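Service Desk - Demonstration Cell, Medport Visitor Hall
Ticket subject: Conveyor transfer stops intermittently during visitor demonstration
Raised by: Hanna Nazarenko, Visitor Programme Office
Assigned to: Rasmus Uibo, Cell Support
Priority: High (open day in July)
Status: Closed, with one follow-up item

Initial report (Hanna Nazarenko)

The programme office wishes to report a fault observed at the rehearsal for the July open day. The conveyor demonstration was run for a party from Broltura, who had been invited to see the sequence in advance of the public. The demonstration stopped on three occasions before the party moved on to the next station. On each occasion the arm on the bin side halted above the belt and the teach pendant displayed a message which the host was not trained to read. Dzintra Pētersons, who was hosting, followed the host card and waited for assistance. The card does not say what to tell guests during a stop.

The office requests that the cause be found before the final rehearsal on Tuesday. Please also confirm whether the running order may be printed as it stands, with the conveyor station placed second.

Response (Rasmus Uibo)

The report is acknowledged. Please leave the running order unprinted until the cell has been checked. Please also let me know which program was selected on the pendant when the stops took place, and whether the guests were standing at the table side or at the enclosure side.

Response (Dzintra Pētersons)

The program selected was the standard open day sequence. I did not alter the speed. The guests stood at the table side, behind the floor line, and none of them crossed it. The first stop took place shortly after the start. I am less certain of the timing of the other two, as I was answering a question from the Broltura party concerning the choice of bins.

Diagnostic entry 1 (Rasmus Uibo)

The controller log was read out. It holds three entries of the same type, a position wait that exceeded its time limit. In each case the arm was waiting for the signal that a part had reached the pick position. No collision or overload entries are present, and the emergency stop circuit was not opened at any time during the visit.

The sequence was then run 48 times without guests. It stopped on 6 of these runs, always at the same step. Gripper opening and closing times were within limits on both arms. The gripper cables were examined at the connector and along their length, and no damage was found.

Diagnostic entry 2 (Rasmus Uibo)

Attention was turned to the spacing of the parts on the belt. The sequence was written by Goren for a single part at a time. For the open day the programme office asked for two push buttons to be carried together, so that guests could see the arms handle one after the other. The time limit in the program was not changed when the second part was added. If the second button is set down too far behind the first, the limit expires before it arrives.

The cell is recorded below as set up for this work, with the conveyor discharging towards the blue bin.
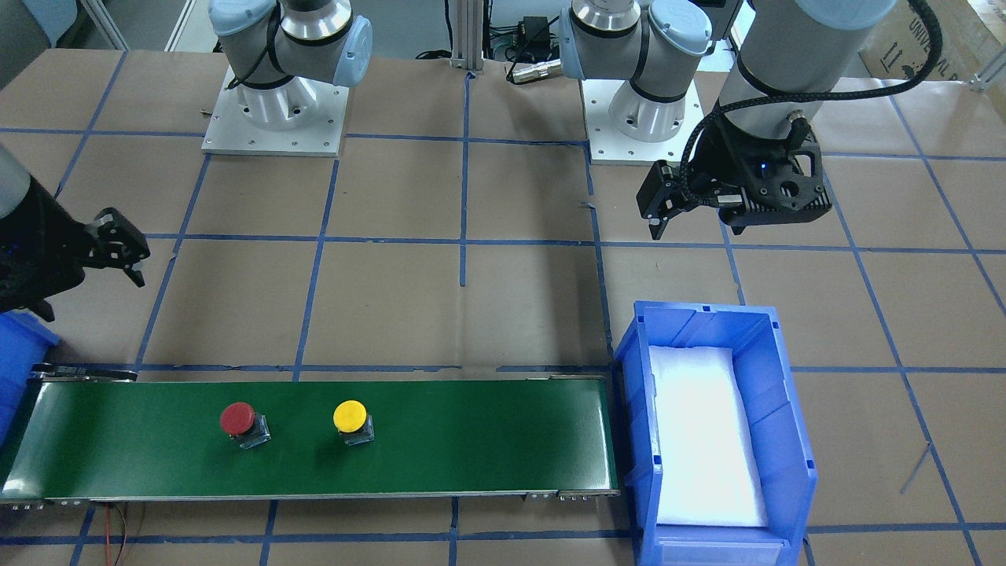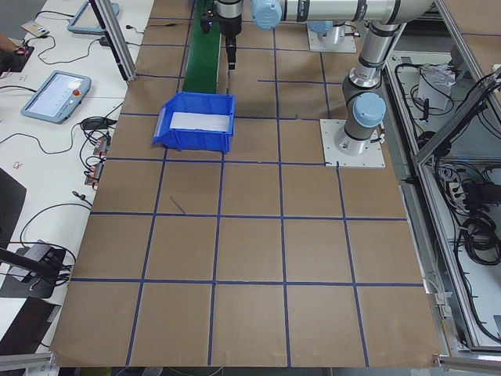 The placing of the parts by the host was tested next. Araceli Bermúdez set the buttons down by eye in the way the hosts have been shown, and the distance between them varied noticeably from one run to the next. When the distance was kept short, no stop occurred. When it was increased on purpose, the stop could be produced at will. This was repeated with the yellow button in the lead and gave the same result.

It is concluded that the fault lies in the time limit and that the hosts have followed their instructions correctly.

Response (Hanna Nazarenko)

Thank you. The office would prefer to keep both parts in the demonstration, as the second button was well received by the Broltura party even with the interruptions. Could the limit simply be removed?

Response (Rasmus Uibo)

The limit should remain. Without it the arm would wait indefinitely if a part were to fall or be taken off the belt, and the host would have no message to act upon. A longer limit is proposed, together with a fixed starting mark for each part. Otakar Pešek has been asked to approve the change, as the program is held under his name.

Response (Otakar Pešek)

Approved, on the following conditions. The change is to be made in the open day copy of the program only. The Goren original is to be left untouched and stored under its present name. Belt speed is to stay as it is. The change is to be proved by 100 consecutive runs before any guest is admitted to the cell, and a stop of any kind returns the count to the beginning.

I would also ask that the hosts be reminded that the pendants are for trained staff. Guests at an earlier visit, arranged by Hunt, asked whether they might hold one, and were allowed to do so - this must not be repeated, whether or not the arms are moving.

Work entry (Rasmus Uibo)

The following was carried out:

The position wait in the open day copy was lengthened.
The message shown on expiry was reworded to read "Part not detected. Host: please call support."
Starting marks for the first and second part were agreed with the hosts and added to the host card.
The original program was backed up and its name confirmed with Otakar Pešek.

The proving runs were begun in the morning. The first attempt was abandoned early owing to a stop, which was traced to my having loaded the older copy of the program by mistake. The count was returned to the beginning as required. The second attempt was completed without a stop, and the run sheet has been signed and placed in the cell folder.

Verification (Araceli Bermúdez)

I acted as host for the latter part of the proving runs and used the revised card throughout. The marks are easy to follow. I would suggest larger type on the card, as the line concerning the second part is difficult to read while speaking to guests. The pause before the second pick is now slightly longer, and hosts may find it a convenient moment to explain what the arm is waiting for.

Verification (Dzintra Pētersons)

The final rehearsal was held on Tuesday at 10.30 with colleagues from the Medport front office standing in as guests. The conveyor demonstration ran without a stop. The reminder regarding the pendants was read out to all hosts beforehand, and each has signed for the revised card.

One question was raised at the rehearsal to which I had no answer, namely whether the buttons carried on the belt are connected to anything. I should be grateful for a sentence that hosts may use in reply.

Response (Rasmus Uibo)

Hosts may say that the buttons are used as sample parts for handling, and that they play no part in the control of the cell. Guests who wish to know how the cell is stopped should be directed to the red emergency stop on the pendant, which the host may point out from the floor line.

Closing note (Hanna Nazarenko)

The running order has been released for printing with the conveyor station second. The office accepts the resolution and agrees to the closure of this ticket. The reprinting of the host card in larger type has been entered as a separate request and assigned to the programme office.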